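Notes on a Grip Fault

Last week our group suspended produce handling on the Molano line after a grip fault. During a session of 144 lifts, the jaws released without a command on 13 occasions. Mihret Dinsa stopped the work at that point, as our safety rules require. 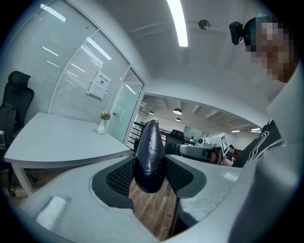 Esosden, Saturday, June 22, 2019 — The eggplant remains our hardest item. Its skin is glossy, the lower end is wider than the top, and the two mesh pads must hold it upright between them. Ardalan Kermani traced the fault to a worn cable at the trigger, which cut the closing signal for a moment at a time.

The cable has been replaced. Handling will stay suspended until Golshifteh Amini has signed the inspection sheet — a step I should have asked for in the spring.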